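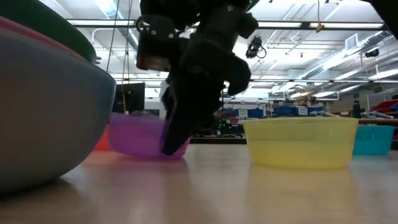 Do we need to buy new bowls for the shared kitchen before the October open house? Not on the evidence presented. The plastic ones we have are enough for snacks, and the motion to replace them was put off until somebody shows figures that hold up.

Home | Residents | Minutes | Kitchen Rules | Contact

Zurkero House Kitchen Group
Minutes, July 22, 2021

Present: Aslı Kurtuluş (chair), Man-sik Kong, Amerley Agbeko, Seren Samuel (minutes)
Apologies: Ertuğrul Toprak

1. Last minutes
Approved. Man-sik asked that "the cupboard is now in order" be struck, as he had looked in the cupboard. Struck.

2. Colored bowls
Ertuğrul had sent a note proposing one color per use: purple for fruit, yellow for dry snacks, gray for mixing, green for salad. Amerley asked who would remember this after a week. Aslı said labels could help. Man-sik said the shelf labels put up in spring were ignored and he saw no reason bowls would do better. Seren was willing to try it with purple only.
Agreed: purple for fruit, one month, then look again. The other colors stay as they are.

3. Replacement quote
Holzer quoted $485 for a full set in stainless steel, delivery not included. Amerley wanted to know what was wrong with plastic. Ertuğrul's note says it scratches and holds the smell of onions. Man-sik doubted the smell and said the sponge was a likelier cause. The kitchen has $700 left for the year and the oven seal is still unpaid.
Deferred. Ertuğrul to get a second price from Drerkik and to say which bowls he considers worn out.

4. Stacking
Small bowls keep getting nested under large ones and the pile leans. Aslı proposed two stacks, sorted by width. Nobody objected, though Amerley wished it noted that this was also agreed last year.

5. Any other business
Dish soap: Seren to buy. The claim that the bulk jug lasts 90 days was not believed.

Next meeting to be set by email.

Related items
Oven seal: where we stand
Trisis shelving, second complaint
Fridge clear-out rules
Minutes archive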